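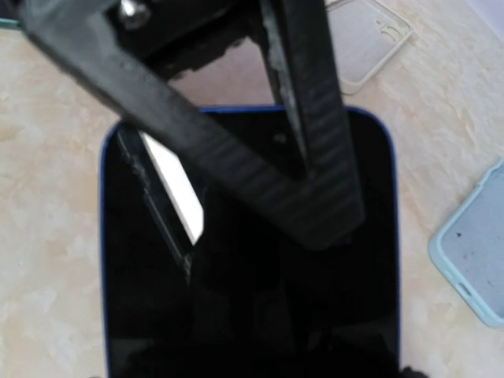
Reading time: 4 min

Home | Diary | Shop bench | Kit | Older

23/04/2024

Third day with the Shim on the back counter and I still can't decide whether I'm testing it or it's testing me.

For anyone who missed the last entry, the Shim is Brallport's small arm for shops like mine. It costs £1399 with the gripper, the wrist camera and a year of the software, and the leaflet says it will take over "repetitive counter tasks". I sell and mend phones in Hotodham. My repetitive counter tasks are putting phones into cases, taking them out again, and telling people that the crack is in the glass and not in the protector. It won't be doing the last one.

Today's job was casing. One phone, the one with the blue edge, laid face up with the screen off, and two empty cases to the right of it, a clear one and a pale blue one. I thought it was a fair test. There is nothing in it that a bored teenager couldn't do in the time it takes to yawn.

The first surprise was how long the setting up took. You move the arm by hand through the job while it records, then it plays back its own idea of what you meant. The guide allows ten minutes for this. I was at it until the kettle had gone cold twice, mostly going back over the approach to the phone. The two fingers come down in a sort of V and they are much bigger than they look on the website. Once they're over the screen you can hardly see what you are doing from the wrist camera -- half the view is finger. I ended up standing on the other side of the counter with my head tilted, like somebody trying to read a spine on a bookshelf.

Then the tries. I gave it 26 over the day, between customers, and wrote each one on the back of an order pad. I'm not going to pretend that was scientific. I moved the phone a little each time, as it would be moved in real life, and I changed nothing else. It lifted the phone cleanly on a fair few of them. It got the phone properly into a case on two. Both of those were the clear one, and on both I had to press the last corner home with my thumb, so I suppose you could argue they don't count. I am counting them out of kindness.

What it does badly is judge pressure. A case has a lip and you have to lean on it, then stop leaning. The Shim either rests the phone on the rim as if it was setting down a cup, or shoves until the whole lot slides off towards the till. There is a setting called "soft press". I tried it low, high and in the middle and couldn't tell you which was which.

I don't think it likes shiny black glass either. On several goes it stopped short above the screen and just waited. Brallport's help page says to avoid "highly reflective items", and I did laugh at that, seeing as the same page has a tick next to "mobile phone retail".

To be fair to it (I did promise myself I'd be fair), it hasn't scratched anything. I went over the phone under the lamp at closing and there wasn't a mark. It is quieter than I'd expected too. And it never once drifted from where I'd taught it to go. If every phone arrived in exactly the same spot, facing the same way, I could see it earning its keep. But that's a factory, and I have a counter with a card machine and a pot of pens on it.

Rang the support number after lunch. It goes through to their place in Wuredthorpe, and the person was perfectly pleasant and told me there's a better grip routine coming in June. I asked if it would be free. They said it would be "included at most tiers". I asked which tier I was on and they had to ring me back. They haven't yet.

I've got 45 days to return it, box and all, and I've kept the box. June falls inside that if they're quick about it, and outside it if they're like everybody else I've ever bought software from. I'm tempted to hang on. I know that's exactly how they get you.

Tomorrow I'll try something duller -- lifting chargers from a tray into bags, with the bags already open. If it can't manage that then I'll stop being fair.

Sold four cases today, by the way. Put them all on myself.

Contact | © The Back Counter, Hotodham | Back to top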